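Bamboo: The Grass That Thinks It's a Tree

From the Ollgate Garden Pages for Young Readers

Go and have a look around your kitchen for a minute. Open a drawer or two (ask first if it's the one with the knives) and see if you can find anything made of bamboo. It might be a spoon, or a steamer basket, or a cutting board with thin stripes running along it. Once you know what to look for, you'll start spotting bamboo all over the place.
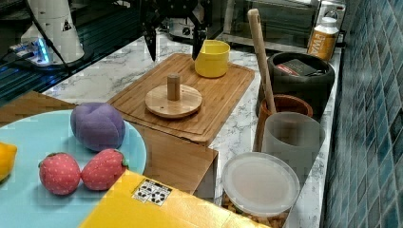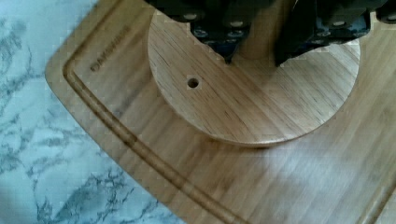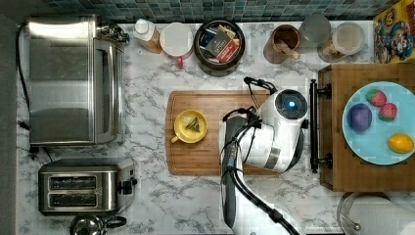 First and third pictures: a bamboo cutting board on a marble countertop.

So what is bamboo, really?

Most people who walk into a bamboo grove look up, and up, and up some more, and say, "What tall trees!" It's an easy mistake to make. Some kinds of bamboo grow taller than a house. The stems are hard and woody, and if you knock on one with your knuckles it makes a nice hollow sound like a drum. But bamboo is a grass. It belongs to the very same family as the grass in the park, and as wheat, rice, oats and corn, too. If you had toast or cereal this morning, there's a good chance you ate one of bamboo's cousins for breakfast.

The bamboo family is a big one, and its members don't all look alike. Here at Ollgate we grow 23 kinds. The smallest barely reaches your knees and makes a soft green carpet under the oak trees. The biggest leans right over the garden wall and drops its leaves on the bus stop. There are green ones, golden ones, ones with stripes, and one that starts out green and slowly turns as black as licorice. That last one is everybody's favorite, and you'll find it beside the pond.

What is inside a stem?

A bamboo stem has a special name. It's called a culm, which rhymes with "hulm," if that were a word. (It isn't, but say it out loud anyway and you'll have it right.) You can also just say cane, as most gardeners do.

Look closely at a cane and you'll see rings going around it, with smooth stretches in between. The rings are called nodes. If you could saw the cane in half from top to bottom, you would find that most of it is empty, like a drinking straw, and that at every node there's a little wall going straight across. You could think of it as a very tall, very skinny apartment building, with one empty room on each floor.

Those little walls do an important job. Take a paper straw and pinch it in the middle, and it folds flat right away. Now imagine the same straw with stiff little disks inside it, one after another, all the way along. It would be much harder to squash. The walls keep the cane from crumpling when the wind pushes it over, and that's how something so light can stand up to a storm.

The outside part is clever as well. It's packed with long, tough threads called fibers, and they're packed closest together near the outer skin. When the wind blows, the cane can bend a long way and then spring back up again. If you come to the garden on a windy day you can hear it happening. The canes creak and click against each other, and the leaves make a sound like somebody pouring out a bag of rice.

How does it grow so fast?

Bamboo is one of the fastest growing plants in the world. The quickest kinds, in warm and rainy places, can grow taller by the length of your arm in a single day. Imagine going to bed when a shoot was as high as your belly button and coming out after supper the next day to find it over your head!

How can any plant manage that? Well, there are two secrets, and both of them are hidden.

The first secret is underground. Bamboo has thick underground stems called rhizomes (say it RYE-zomes). All through the year the leaves use sunlight to make food, and a lot of that food gets stored away down in the rhizomes and in the older canes, the way you might save up your allowance in a jar. When spring comes, the plant spends its savings all at once. Up come the shoots.

The second secret is inside the shoot. When a new shoot pokes out of the soil, it's short and fat and pointed, and it's wrapped in papery layers a bit like an onion. All of its rings are already in there, squashed together, like a telescope that's been pushed closed. To get tall, the shoot mostly needs to stretch out the spaces between the rings, and it can stretch a lot of them at the same time.

Then comes the part that surprises grown-ups. When a cane has finished stretching, it stops, and it never gets any taller again. It doesn't get any fatter, either. A tree adds a new layer of wood under its bark each year, so its trunk grows wider and wider. A bamboo cane comes out of the ground as wide as it's ever going to be. After that first season it just grows its branches and leaves and slowly turns harder.

Runners and clumpers

Not all rhizomes behave themselves. Gardeners sort bamboo into two groups, called runners and clumpers, and it's a very good idea to know which one you have before you plant it.

Clumpers stay close to home. Their rhizomes are short and turn upward, so the new canes come up right beside the old ones in a tidy bunch.

Runners go exploring. Their rhizomes travel sideways under the soil, sending up shoots as they go, under the path, under the fence, and sometimes into the middle of the neighbor's vegetable patch. Our big grove at the bottom of the hill is made of runners. It was one small pot when it was planted, and now it has 1000 canes and a deep ditch dug around the edge to keep it where it belongs. Every April the gardeners walk along the ditch and snip off any rhizomes that are trying to sneak across.

Does bamboo have flowers?

It does, but you might have to wait a very long time to see them. Lots of kinds flower only once in many years, and some of them wait longer than a person's whole life. The flowers aren't big and bright like roses. They look more like the feathery tops you see on tall summer grass, which makes sense when you remember who bamboo's cousins are. They don't need pretty petals to call in the bees, as the wind carries their pollen for them.

The really strange thing is that when one kind of bamboo does flower, many of its plants may do it at the same time, even if they're growing a long way apart. After they've made their seeds, a lot of them die. Scientists are still working out how the plants keep track of the years. It's a lovely puzzle, and perhaps one of you will solve it someday.

Who eats it?

You've already thought of the answer, haven't you? Giant pandas, of course! Pandas eat bamboo for most of the day, and hardly anything else. There isn't a great deal of goodness in a bamboo leaf, so a panda has to munch through a huge pile of it to stay full. Pandas even have an extra-large wrist bone that works a bit like a thumb, and it helps them hold the canes while they chew.

Red pandas like bamboo leaves too, and so do the bamboo lemurs of Madagascar. Mountain gorillas enjoy the fresh young shoots. People eat bamboo shoots as well, in soups and stir-fries and pickles. They have to be prepared properly first, and many kinds are unsafe to eat raw, so please don't go nibbling in the garden.

From cane to cutting board

Now we come back to the kitchen. You may be wondering how anybody gets a flat board out of a round, hollow cane. It does sound like a riddle.

First the canes are left to grow for several years until they're good and hard. After they've been cut, they're split lengthwise into long strips. The strips are boiled or steamed, dried, and shaved until their sides are straight and smooth. Next, they're lined up side by side and glued together under a heavy press. What comes out is one flat piece that can be sawed, sanded and rubbed with oil. If you look at a bamboo board up close, you can often see the strips, and sometimes you can even find darker marks across them. Those marks are the nodes, the very same rings you saw on the growing cane.

People have been making things from bamboo for thousands of years: baskets, flutes, fishing poles, fans, kites, ladders, hats, paper, bridges and whole houses. In some cities, builders still tie long bamboo poles together and climb up them to work on tall buildings.

Try it yourself: the paper cane

You'll need two sheets of paper, some tape, a pair of scissors and a few small books.

Roll each sheet into a tube as wide as a soup can and tape it closed. Leave the first tube just as it is. For the second one, wrap three bands of tape tightly around the outside, one near the top, one in the middle and one near the bottom. Stand both tubes up on the floor and gently lay a book on top of each. Keep adding books, one at a time, and watch where each tube starts to buckle. Does it happen near the bands or between them? Then try it again with more bands, or with a circle of cardboard taped inside.

Words to remember

Culm: the stem of a bamboo plant.
Node: one of the rings on a culm, with a wall inside.
Rhizome: a stem that grows underground.
Shoot: a brand-new culm just coming up out of the soil.
Fiber: a long, thin, strong thread inside a plant.

If you're visiting Ollgate with your class, the bamboo walk begins at the Serkov Gate and is 200 steps long, if your legs are the usual size for a second grader. Spring is the best time for shoots, and the garden is closed on Mondays.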